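Hand-held gripper keeps losing hold of coiled cables, would different pads or a wider camera help?

Posted by Jeptoo Kinyua, 26 September 2025

Hi all, first time posting here so go easy on me! I've been trying out two hand-held grippers for collecting demonstrations, and cables are driving me round the bend. Boxes, bottles, bags of snacks, all fine. Then I pick up a coiled lead and either it slides down between the fingers or the whole bundle twists round and the plug ends up pointing at the floor.

The first gripper is a Moltix with the long slotted fingers (they flex quite a lot when you squeeze) and I've put yellow pads on near the tips. The other one is a Kirui. I know people on here have used both. I work them as a pair, one in each hand if I'm on my own, or with a colleague on the second one if we want to do something fiddly like teasing one end of the cable free.
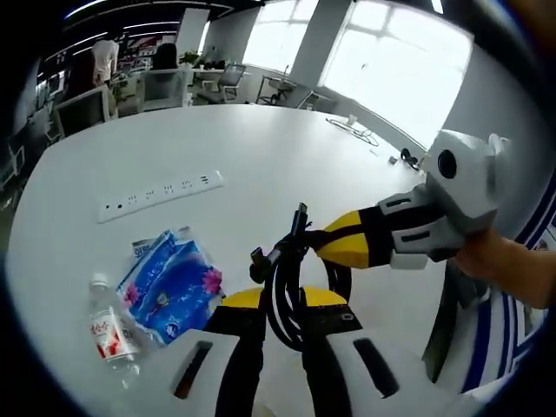

Coiled cable between the two fingers, with the second gripper's yellow tip on it near the upright plug.

My wide-angle camera sits on the gripper itself, and I like how much table I get. But everything near the edges bends, and the bit I care about, the plug, is quite small in the picture. So I can't tell if I should be spending money on pads or on a different lens. I've done over 200 grasps with cables since June and I'd say the thick stiff ones are worse than the thin ones, which surprised me.

Should I be going for softer pads, narrower fingers, or a camera with less of a bend to it? The budget is small and I'd rather only change one thing at a time.

Victor Makori

Pads first, lens later, that would be my order.

I had the same trouble with the Moltix last year. The flexing fingers are lovely on anything round and fairly big, because they wrap, but with a coil they wrap round the outside strands and do nothing for the ones in the middle, so the middle ones slide. What helped me was a thin, grippy sheet on the inner faces, right up to the tips. I used Gredard silicone sheet cut with kitchen scissors and stuck on with double-sided tape (clean the finger with a bit of alcohol first or it peels by lunchtime, ask me how I know). Don't go too thick, or you lose travel and can't close fully on a single strand.

The other thing is where you grab. If you take the bundle by the middle with the coil lying flat across the fingers, it has something to pivot about and it will. Try turning your wrist 90 degrees so the fingers close across the strands, and grab near the tie if there is one. My drops went right down after that and it cost me nothing.

I wouldn't narrow the fingers. I printed a narrow pair and they were great for plugs and hopeless for everything else, so I kept swapping back and forth and my recordings ended up a right mixture.

Elibariki Magesa

get the Sevton, much better than both

Beatrice Mushi

Going to disagree with Victor a little on the order, although his tip about the wrist is a good one and I do the same.

Before buying anything, I'd look back through your recordings and sort the drops into two piles: ones where the cable slipped while you were holding it well, and ones where you'd grabbed it badly to begin with. Pads will only help with the first pile. When I did this with 13 of my own drops I was expecting them all to be slips and most were bad grabs, because I was watching the table and not the fingertips.

As for the bend, I'd leave the lens alone. I tried a narrower one for a fortnight and hated it. The plug was nice and big, but the second gripper kept wandering out of view just when it was doing the useful bit, and with two hands on the job you really do want both of them in there. If the plug looks too small, record at a higher resolution and crop the middle, or bring the camera mount forward a touch if yours slides. Mine has 2 positions and the front one is far better for small stuff.

Do calibrate properly, though! If you move the mount even slightly, run the calibration again. I skipped it once and lost a whole afternoon's recordings.

On thick cables being worse, I get that too. They're springy and push the fingers apart as they uncoil. A slower close helps, and so does squeezing and then waiting a moment before you lift.

Comments

Jeptoo Kinyua: Thank you both, really helpful. Went through my drops as Beatrice said and it's a good mix of the two, annoyingly. Ordering the silicone sheet and practising the wrist turn in the meantime.

Erasto Lema: Does the tape leave a mess on the fingers when you change the sheet?

Victor Makori: A bit. It rubs off with your thumb.

Jeptoo Kinyua: Elibariki, better in what way? Have you used it on cables?

Related posts

Kirui or Moltix for a beginner?
Gripper camera goes dark near bright windows
Best way to mark fingertips for tracking
Sevton controller drops its connection after an update
Picking up flat bags without crushing them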